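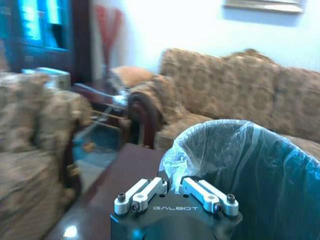
Guides > Machines at home > Household chores
Reading time: 2 minutes

Chore robots are machines meant to do ordinary jobs around a house or a workshop, such as tidying, wiping down or dealing with the bins. Can they do it yet? Bits of it, I'd say, and slowly.

Take the living room. A coffee table is easy enough to get round, but a waste bin with a plastic liner folded over the rim is a proper nuisance, as the bag is see-through, crinkly and never the same shape twice. Two stiff metal fingers have to pinch it without tearing it – I've ripped plenty myself, and I've got ten!

Gebhard Ortner kept a diary of bin changes in his flat in Grallach and wrote down 408 tries over one winter. His machine needed some 15 minutes for a job that takes me one. Hannelore Zaugg, who runs a small packing shop in Pisier, had better luck, mostly because her boxes come in only 2 sizes and always sit on the same shelf.

Sofas and patterned rugs are still hard going, and stairs I'll leave for the page on legs.

Last updated: November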